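Gripper release fault at the bottle cell: findings and changes

Kurkness Lab Notes, January

The bottle cell was down for 18 working hours last month after the gripper failed to release on command and the arm continued its motion with the part still held. No one was hurt. One bottle was crushed and a gripper finger was bent. The fault has been traced and the cell is running again under the restrictions listed at the end of this item.

The task on that cell is simple. Marked bottles are picked from the tabletop and placed in the tray, and the position of each one comes from the printed markers on its faces. The run in question was an overnight endurance test of the new placing routine, written by Kamlesh Kaushik. It had reached cycle 82 when the release failed.

What happened is clear from the controller log. The arm lowered the bottle into the tray and the program sent the open command. The gripper acknowledged the command but the fingers did not move. The program took the acknowledgment as proof of release, waited the usual interval, and called the retract move. The arm came up with the bottle still gripped, turned toward the next pick position, and drove the held bottle into one that was standing on the table. The force limit tripped and the arm went into a protective stop.

Shanti Chauhan found it in that state at 7 in the morning. She pressed the emergency stop before going near the cell, photographed the position of the arm, and saved the log before anything was moved. This was the right order. In an earlier stop on the Paltholm cell the arm was jogged clear first, and the joint positions at the moment of the fault were lost.

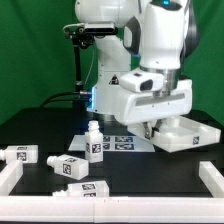 Two separate faults were involved. The first was in the gripper cable. The connector at the wrist had worked partly out of its seat, and one of the supply pins was making poor contact when the wrist was rotated past a certain angle. The gripper electronics stayed powered, so it could still answer on the data line, but the motor supply dropped too low to open the fingers. Trilok Kashyap reproduced this on the bench by pulling the connector back by hand. With the connector fully seated he could not reproduce it.

The second fault was in the program. The gripper reports an acknowledgment and a finger position, and these are different messages. The placing routine read only the first. The older picking routine reads both, and would have halted on the position mismatch. When the new routine was written, the position check was left out to shorten the cycle, and the change was not noted in the review. The time saved was under a second per bottle.

The speed setting made the result worse. The transfer move had been raised for the endurance test and was not covered by the risk assessment, which had been done at the lower speed. At the lower speed the force limit would still have tripped, but with less energy in the collision. The bent finger was most likely caused by this and not by the failed release itself.

There was some discussion about whether the wrist camera should have caught it. Rhodri James checked the saved images and the answer is no. The camera is read before each pick, to locate the next bottle, and is not read after a place. A check at that point has been proposed. It would add processing time and it would depend on the markers being visible, which they may not be when a bottle is inside the tray. The finger position is cheaper and more direct, so that has been done first. The camera check is still open.

The following changes are in force.

The placing routine now waits for the finger position to reach the open value. If it does not, the program stops with the arm where it is and raises an alarm. It does not retry.

The wrist connector has been replaced with a locking type, and the cable has been given more slack and a clamp on the last link. The same connector is in use on the Zarkotance cell and will be changed there too.

Transfer speed is back to the assessed value. Any increase needs a new assessment signed by Rajkumari Sisodia.

Unattended overnight runs are suspended on this cell until the new routine has completed 2 full attended shifts without a gripper alarm. The first was finished without one.

The bent finger has gone to Thakur for measurement. Until the report comes back the cell is using the spare set, and there is no second spare on the shelf. Anyone who needs to change the fingers for other work should speak to Trilok first.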